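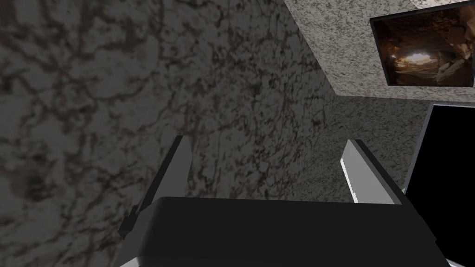
Figure 4.1 A simulated gripper with nothing between its fingers. Wall textures are drawn at random for each episode.

Chapter 4
Where the Examples Come From

Most books on robot learning hurry past this part. They give a page to the data and thirty to the network, and the reader comes away thinking that the data arrived by van. I have tried to reverse the balance. If a machine is going to copy what it is shown, then what it is shown is the larger half of the job, and I would like you to spend this chapter being difficult about it.

By an example, or demonstration, we mean a record of what the robot's sensors reported at each moment, together with the command that was given at that moment. String these pairs together from the start of a task to its end and you have an episode. Gather enough episodes and you have a dataset. The learning system is then asked to produce, for any sensor reading, the command that the person (or the planning program) would have given.

Notice how much is hidden in the word "enough". Papers in this field like to state the size of a dataset in the first paragraph, as though size settled the matter. Suppose you are told that a dataset holds 1371 episodes. You do not yet know how long they are, how many people made them, how many of them failed, whether the failures were kept, or whether one long afternoon of nearly identical grasps makes up half the total. Ask for those facts before you admire the number.

4.1 The Hunance exercise

The running case in this part of the book is Hunance, a teaching project built by Tharushi Fakir for a course in which I taught the second half. Students gathered examples in simulation for a simple pick-and-place task, trained a small model on them, and then moved the model to a bench arm at the Brundamlow site. The simulator scenes came from a set of random room layouts we called Wivura. The plan was to collect 900 episodes. We stopped at around 700, for reasons that section 4.4 sets out at length.

Simulation is attractive for the usual reasons. A fall costs nothing. A room can be reset in an instant. The exact position of every object is known to the program, so labels come free. All of this is true, and I have no quarrel with it. My quarrel is with the next step in the argument, where cheap examples are taken to be as good as dear ones provided there are plenty of them.

4.2 Variety, and what we call variety 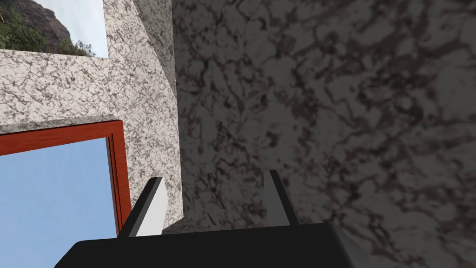 Randomising the appearance of a scene is meant to stop a learning system from relying on things that don't matter. If every training table were brown, the system might come to treat brown as part of what a table is, and do badly with a white one. So the program changes the surfaces, the lighting and the backdrop, and the hope is that whatever stays the same across all these changes must be the thing worth learning. Look at what this gives us in practice. A gripper comes up close to a marble wall, with blue sky in a red-brown wooden window frame on one side and a rocky cliff visible through an opening higher up. It is certainly unlike a kitchen. But the two fingers and the black palm are much as they are in Figure 4.1, and the gap between them is just as empty. A count of distinct backgrounds would score the pair as two varied samples. For a model that has to learn when to close its fingers on a mug, I am not convinced they add up to one.

There is a respectable answer to this complaint. A robot does spend much of its time holding nothing and pointing at nothing useful, and a system that has seen only tidy approaches to an object will be lost when it strays. Examples of wandering have their place. The question is what share of the dataset they should take up, and whether anyone chose that share or it simply fell out of the settings. In our case it fell out of the settings. The starting pose of the arm was drawn from a wide range, and the range had been copied from an earlier project without much thought.

A useful habit is to sort your variety under two headings before you train anything.

Variety of appearance: colours, textures, light, backdrop, camera position.

Variety of task: where the object is, how it lies, how heavy it is, what is in the way, how the person doing the demonstration recovers from a poor grasp.

The first kind can be produced by the thousand with a few lines of code. The second kind costs time and judgement, and so it tends to be scarce. When a paper reports that its examples are highly varied, find out which heading it has in mind. I have read a good many where the authors did not say, and a few where I suspect they had not asked.

4.3 The person in the loop

Where a person steers the arm, a new set of troubles comes in. People get bored. They find a way of doing the task that suits their wrist and use it every time. They pause to think, and the pause is recorded as faithfully as the movement, so the model learns to stop halfway for no reason it could ever work out from its sensors. They speed up towards the end of a session.

Fakir's answer was to limit each student to 3 sessions and to swap the hand controllers between them. I thought the limit sensible and the swapping a nuisance. Her notes from March argue that it spread out the personal habits; mine argue that it mostly gave us clumsy episodes while each student got used to a new handle. We never ran the comparison that would have decided it, and you should treat both opinions accordingly.

The more awkward matter is what to do with bad episodes. Throw out every failure and the model never sees how to recover from one. Keep them all and it may learn to fail with great confidence. A common middle course keeps episodes that went wrong and were then put right. It sounds sensible, but somebody must decide which those are, and two people going through the same recordings will often disagree. Write down your rule before you look at the results. If you write it afterwards, you will pick the rule that flatters them.

Before reading on

Find a published dataset in any area of robot learning and read its description with the two headings from section 4.2 beside you. Note which facts about the episodes are given and which you would have to write to the authors to obtain. Keep your notes, as the Lacroix case in section 4.5 asks you to use them again.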